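Last updated 4/9/25

Search posts Type a name or topic

OK so a few of you asked what I was grumbling about at the Grikton library last night, and it doesn't fit in one post, so thread. It's about the license plate readers. Get a snack.

If you drive into Stusdale from the east you've gone past them. Little dark cameras on poles, one by the gas station and one right before the bridge. They take a picture of every plate that goes by, every car, all day and all night. I drove past them for months thinking they were some kind of traffic counter!

The town signed up for these in November. It went through on the consent agenda, tucked in with a mower repair and the holiday parking rules. No discussion, one vote for the whole bundle. I went back and watched the video twice because I was sure I'd missed a part.

So I put in a records request, my first one ever. I asked for the contract, the policy on how long they keep the pictures, and the search log. I got the contract (mostly), a one-page policy, and a log with the names of the people searching blacked out.

The log is the part that got me. 3,309 searches since the cameras went up. There's a box for the reason, and a whole lot of the reasons are just the word "investigation." That's it, that's the reason! I can't tell from that if it was a stolen truck or somebody's ex.

And before anyone yells at me, yes, I know they find stolen cars. My cousin got her car back that way in another town and she was thrilled, I was thrilled for her. I'm not saying rip them all out tomorrow. I'd like to know who gets to look and for how long.
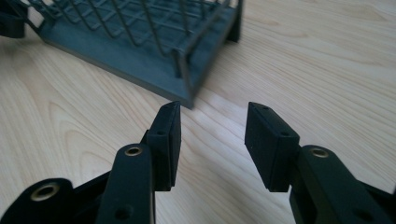
Back to the policy. It says pictures are deleted after 20 days "unless retained." Unless retained by who? For what? I read that line out loud to Quang Trịnh, who used to do contracts for a living, and he laughed for a good while and then asked me to send it to him.

The other thing is sharing. Stiletthorpe has the same system, and if I'm reading page 6 right, their officers can search our cameras without asking anybody here. Same the other way around. There's a line about "partner agencies" and no list of partner agencies. I've asked for the list. Still waiting.

So, last night. There were 20 of us in the library meeting room, way more than I figured on for a Tuesday. Asnakech Nigatu ran it and kept everyone to two minutes, me included (I went over, sorry Asnakech).

Fuad Wolde had the best question of the night, I thought. He parks outside the clinic every week to drive his dad to appointments and he wanted to know if somebody could pull up a car's whole month, just type in a plate and see where it goes. The lieutenant said officers are trained to only search for a case. Fuad said OK, but can they. And the answer was yes, they can.

To be fair to the lieutenant, he stayed late and took questions in the hallway, and he told me he'd be fine with case numbers being required in that reason box. I wrote it down and read it back to him and he said yep. So I'm going to hold on to that one.

Amanuel Mersha disagrees with me on most of this, by the way, and he was nice about it. His shop got broken into and he'd put up twice as many cameras if he could. We ended up agreeing on the case numbers and on a yearly audit by someone outside the department. I'll take it.

What I'm asking the council for: a real deletion date with no fuzzy "unless," a case number on every search, the list of who we share with, and a vote that isn't stuck to a mower.

A couple of people asked about Gebretsadik. That's the outfit that put in the poles and handles the upkeep. As far as I can tell from the contract they don't get to see the pictures, but that section has two lines blacked out, so I've appealed. Tsehay Yimer helped me write the appeal and it's much more polite than my draft was.

If you want to file your own request, the form is on the town website under Clerk, then Forms, then scroll forever. Ask for the search log by name. I asked for "usage records" the first time and got a bill for electricity.

I'll add to this thread when the appeal comes back. Replies are open, be decent to each other please. Going to go make dinner now.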